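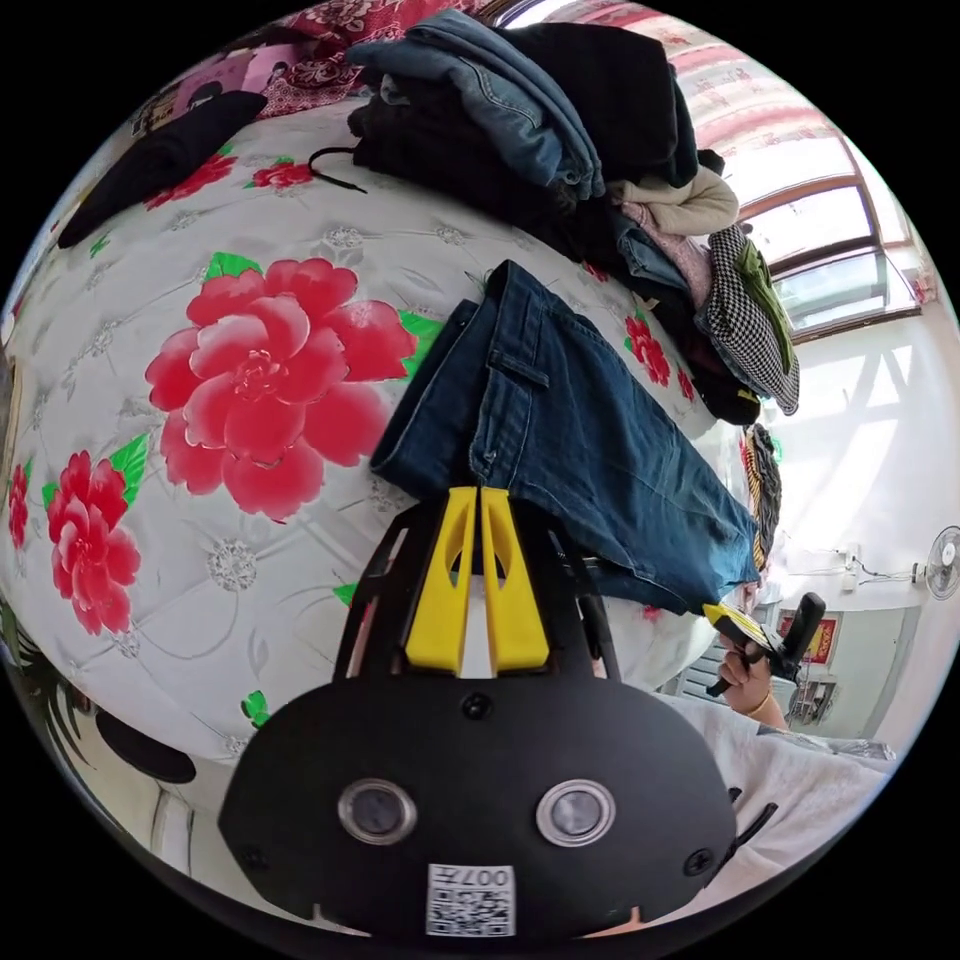 ジーンズ、みなさんどのくらいの頻度で洗っていますか?

1:さやえんどう
はじめまして。いつも読むばかりでしたが、思い切って書き込みます。春にGekixというお店で濃いめの紺のジーンズを買いまして、店員さんに「半年は洗わないでくださいね」と言われました。そのときは「はい」と素直にうなずいたのですが、八月になって汗もかくし、自転車にも乗るし、さすがに気になって仕方がありません。夫は「買った店の人が言うなら」と言い、母は電話口で「半年!?」と絶句していました。みなさんのお宅ではどうされているのでしょう。色落ちはなるべくさせたくないのですが、清潔でもいたいという、わがままな相談です。

2:縁側のねこ
さやえんどうさん、ようこそ〜。お母さまの反応、うちの母とまるで同じで笑ってしまいました。私は夏場は三回はいたら洗います。裏返してファスナーとボタンを閉めて、ネットに入れて、水で弱めのコース。脱水は短めです。これで四年はいているのがありますが、膝のあたりがいい具合に淡くなってきて、むしろ今がいちばん好きな色かもしれません。

3:藍三郎
横から失礼します。私は洗わない派です。今はいているBriksideのものは474日洗っていません(手帳につけています、こういう性分でして)。しわの形がくっきり残って、自分の脚の形に育っていく楽しみは何にも代えがたいですよ。脱いだら風通しのいい日陰に一晩つるす、食べこぼしは濡れ布巾でたたく。においで困ったことはありません。

4:縁側のねこ
>>3
お気持ちはわかるのですが、においは本人がいちばん気づきにくいものだとも思うのです……。それに汗や皮脂が残ったままだと、股のところの生地が弱って裂けやすいと、お直し屋さんに言われたことがあります。実際、洗わずにがんばっていた弟の一本は、そこから破れました。

5:藍三郎
>>4
弟さんの一本、それは残念でした。ただ股の破れは、サイズや自転車のサドルとの擦れも大きいと思います。においについては妻に毎週確認してもらっていますので、たぶん大丈夫です。たぶん。

6:もと洗濯屋
間に入るようで恐縮ですが、クリーニング店に12年おりました者です。お二人ともそれぞれ筋が通っていて、あとは何を大事にするかだと思いますよ。さやえんどうさんは色も清潔さも、とのことですので、手洗いをおすすめします。洗面器でも浴槽でもかまいません。水に色柄物用の中性洗剤を表示どおりに溶かして、裏返したジーンズを沈め、やさしく押すだけ。約10分で引き上げます。最初は水が青くなってびっくりされると思いますが、慌てず、澄んでくるまですすいでください。白いものと一緒にするのだけは厳禁です。
干すときは裏返しのまま、腰まわりを筒にして何か所かピンチで留めます。ポケットの袋が外に出るので乾きがぜんぜん違います。

7:ぽん酢
筒干し、いいですよね!うちはStetsiukの丸いハンガーを使っています。600円でした。前は二つ折りで竿にかけていたので、折ったところがいつまでも湿っていて、梅雨どきは毎回ため息でした。
ところで、みなさん乾燥機は使わないんでしょうか。うちは子どものも夫のも全部まわしてしまっています。縮んだと言われたら「太ったんじゃない?」と返しています。

8:もと洗濯屋
>>7
ご主人がお気の毒です(笑) 綿100%のものは丈が縮みやすいので、お気に入りだけでも外に干してあげてくださいな。ストレッチの入ったものも、熱で伸びが悪くなることがあります。

9:さやえんどう
こんなにお返事をいただけるなんて、うれしくて台所で何度も読み返しました。思い切って今朝、浴槽で洗いました。本当に水が青くなって、言われていなければ悲鳴をあげていたところです。今はベランダで筒になって風に揺れています。乾いたら色の具合をまたご報告しますね。
藍三郎さんの記録にも心ひかれるので、次の一本は洗わないほうで試してみようかなと、夫に話したら黙ってしまいました。

10:藍三郎
>>9
おお、ぜひ。お待ちしています。ご主人にもよろしくお伝えください。

11:ぽん酢
便乗ですみません、裏返しで干すと、表のしわはどうしていますか?アイロンはかけたくなくて……。

12:縁側のねこ
>>11
干す前に脇の縫い目を上下にぴーっと引っぱって、手のひらでぱんぱんたたくだけで、ずいぶん違いますよ。私はそれしかしていません。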